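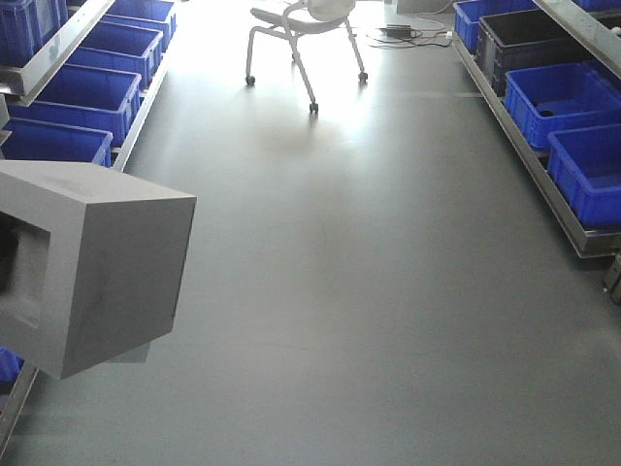

Metal racks and plastic bins on either side of an aisle.

Storing Things in Plastic Bins: Tips for the Garage, Basement and Workshop

By Nayeli Chávez
5 min read
Print this page | E-mail this page

Search tips Enter a keyword Go

Most garages run out of floor before they run out of wall. A pair of metal shelving units and a stack of bins will fix that in a weekend, but a few choices at the start decide whether you can still find the Christmas lights in December.

Measure first

Buy the shelves before you buy the bins. Measure the inside width between the uprights, since the figure on the carton is the outside. On an 18-inch-deep shelf, a bin up to 16 inches long sits fully on the shelf and a longer one will stick out into the walkway. Leave a couple of inches between the top of the bin and the shelf above so you can tip it forward and look in without pulling it all the way out.

If you put shelves on two facing walls, keep enough room between them to carry a full bin in front of you and turn around with it. Try this with an empty carton before you bolt anything down.

Weight

Check the rating for each shelf. My Brarkmont unit is rated at 400 pounds a shelf, and that assumes the load is spread out and the feet are level. Paint, tile and canned food go on the bottom. Camping gear and holiday decorations go up high. Anchor every unit to a stud, even a short one, and do it before loading.

Concrete floors usually slope toward the garage door. Put a level on the lowest shelf and shim the front feet until it reads true. Plastic or metal shims are better than cardboard, which flattens and soaks up water.

Choosing bins

Clear bins let you see what you have. Solid colors are better for fabric and anything that fades. Pick one size and stay with it as far as you can, and buy two extra, because stores change their lines and next year's lids won't fit. I got caught by this with a set of Durrani totes and ended up using the orphans for potting soil.

Straight sides hold more. Sloped sides nest when empty and take up less room when you aren't using them, but two of them side by side leave a wedge of wasted space between. For a household that packs and unpacks by season, I'd take the nesting kind.

If nested bins get stuck together, don't pry at the rim with a screwdriver. Stand the stack upright, hold the outer bin between your feet and twist the inner one a little as you lift. A strip of folded newspaper dropped in before nesting keeps it from happening again.

Cleaning 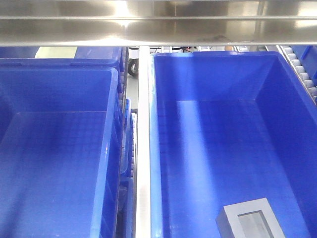
Wash bins before the first use and every time you change what goes in them. Warm water and a squirt of dish soap is enough for dust. For a sour or musty smell, wipe the inside with white vinegar, leave it for 5 minutes, rinse, and let the bin dry upside down with the lid off. A lid put on over damp plastic will bring the smell right back.

Label residue comes off with cooking oil. Rub it in, wait, scrape with an old plastic card, then wash off the oil. Skip acetone, which clouds some plastics and softens others.

Labels

Label the short end, the one that faces out. Masking tape dries up and falls off in a hot garage. I use Skistex tape and a permanent marker, and write the contents in plain words: "extension cords," "baby clothes, 18 months." Avoid "misc."

Keep a list taped inside the door for whatever is on the top shelves.

The floor

Sweep the aisle before you mop or you'll make mud. Black scuffs on sealed concrete or vinyl usually come up with a clean tennis ball or a dry melamine sponge. Try a corner first, as the sponge can dull a gloss finish. For greasy spots, sprinkle cat litter, grind it in with your shoe, leave it overnight and sweep up in the morning. Stiller floor soap works on what's left, mixed weaker than the bottle says, and rinsed well so it doesn't dry slick.

What not to store in bins

Propane cylinders, oily rags, and anything with a battery still in it. Photographs do better in the house. Bird seed and pet food need a metal can with a tight lid, since mice will chew through plastic in a night or two.

Print this page | E-mail this page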